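Lernetti Teaches Robot Arm to Pick Up a Stick, Considers This News

PLIRNIA, February 12, 2021 - The robotics group at Lernetti today released Iller, a training method that lets a robot arm learn to grasp long, thin objects entirely in simulation and then do the same job on a real bench. The objects in question are rods. Readers hoping for a robot that folds shirts are asked to check back.

Thin rods are a nuisance for robots. They roll, they pivot when touched anywhere but the right spot, and they offer a two-fingered gripper very little to hold. A policy that does well on cubes and mugs will often swat a rod across the table and then close its fingers on air with complete confidence.

Iller goes after the moment just before contact. Most training setups reward the arm for a successful lift and leave it to work out everything earlier by itself. Iller adds a second score for how well the gripper lines up with the rod's long axis while it is still hovering, and it withholds permission to close until that score holds steady for 7 control steps in a row. The team calls this "the pause." A reviewer called it "a delay," and the paper now uses both words.

"We spent most of a year trying to make the arm faster," said Doina Obradović, who leads the project. "Then we made it wait, and the numbers went up. I would have liked to learn that in the first week."

Training takes place in a plain simulated room with a square table, a black arm and a rod banded in green and orange, laid along a flat pad with its upper end sticking out past the edge. The bands give the alignment score something to read, and the overhang gives the fingers somewhere to go. Between episodes the simulator shifts the light, the angle of the pad and the position of the rod, so the policy can't simply memorize one happy arrangement. Shadows are left in on purpose. An early version without them produced an arm that did beautifully until someone in the real lab switched on a desk lamp.

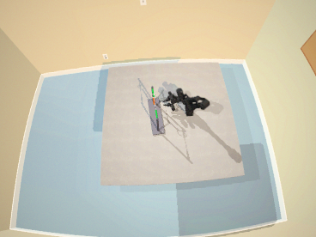
Results

The finished policy was moved to a physical arm with no further training and given 50 attempts at rods it had not handled before. It completed 32. The same network trained without the alignment score completed 3, one of which the team describes as "mostly gravity."

Of the 18 failures, the majority came from rods lying nearly parallel to the arm's own forearm link, where the camera's view of the tip is poor. The remainder were slips after a good grasp. The paper includes all of them, with video, at the insistence of Spyros Živković, who wrote the simulator and says he has sat through enough demo reels.

"Sixty-four percent is not a product," Živković said. "Please do not write that it is a product. It does tell us the alignment score carries over to real hardware, and that was the question we asked."

What comes next

The group plans to test shorter rods, rods with no colored bands, and eventually cables, a subject on which Obradović declined to be optimistic. Hodžić, which supplied the bench and paid for the computing time, has asked for a version that can sort the rods after picking them up. That work starts in May.

The Iller code, the simulated room and the full set of trial logs are free to download for research use. The documentation is complete except for the chapter on installation, which is being rewritten after Živković watched a colleague try to follow it.

About Lernetti

Lernetti is a robotics research company based in Plirnia. It studies how machines handle small, awkward objects and publishes its failures alongside its results, there being no shortage of either.

Media contact: Press Office, Lernetti, Plirnia. Interview requests for the robot will be forwarded to Doina Obradović.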